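3.2 Page turning as a second-year project task

The page-turning task was set for the student group in the second half of the module. Earlier project groups had worked with rigid objects, mostly blocks and cups, and the teaching staff wanted something that would bend. A book also costs very little, and every student already knows how it ought to behave.

Students worked in teams of two, with eight teams in all. Each team was given the same bench set-up: two small arms fixed to the table, a thick book, and a copy of the Gistoro control software with the course exercises already loaded. One student drove the arms by hand through the leader handles while the other kept the log, and they swapped after each block of trials. The book was left loose on the table. Clamping it was discussed with the teams and turned down, as most of them felt that a clamped book would hide the part of the task they found hardest — keeping the spine still while a page comes up.

A trial started with the book open and flat and ended when one page had been laid over on the other side, or when the driver gave up. Teams wrote down the outcome, the side from which the page was taken, and a short note in their own words. We did not give them a fixed list of fault types at this stage. Across all teams 800 trials were logged, and these form the set used in the rest of this paper.

Two ways of splitting the work between the arms came out of the early trials. In the first, one arm did everything and the other stayed back. In the second, both arms worked close to the book, with one pressing on the paper while the other stayed near the spine. Figure 4 is taken from the wrist camera of one arm and shows the other arm's finger on a raised page.
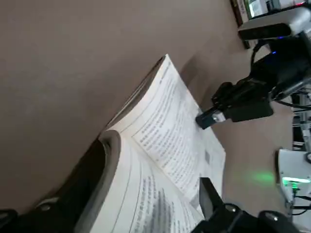 Figure 4. Wrist camera view during the page-turning task. The finger of the second arm presses on the lifted, curved page near the middle of the printed text. Parts of the near arm's own gripper are visible at the lower edge.

3.3 What the students changed

Teams were allowed to alter anything except the arms and the book. Most changes were small. Three teams slowed the closing speed of the gripper, and one team moved the book to a steeper angle so that the driver could reach the outer edge of a page without folding the elbow joint. That team, led by Nafula Mwaipopo, later wrote up the book angle as its final report, and her notes were the source of the angle settings listed in Section 4.

The wrist view caused more argument than we had expected. With the page lifted, the printed text is often too blurred to read in the wrist view, and a curved sheet can cover much of what lies behind it. Some drivers preferred to look straight at the bench and ignored the screen. Pravesh Lekota, who acted as lab assistant for the module, asked each team to run 11 trials with the bench hidden behind a board, so that the driver had only the camera views to work from. These trials are marked separately in the logs and are left out of the main counts.

Finger pads were the other common change. Students tried rubber sleeves, tape and bare fingers, and noted which they had used at the top of each log sheet. Two teams forgot to do so in their first session, and for those trials the pad type is entered as unknown.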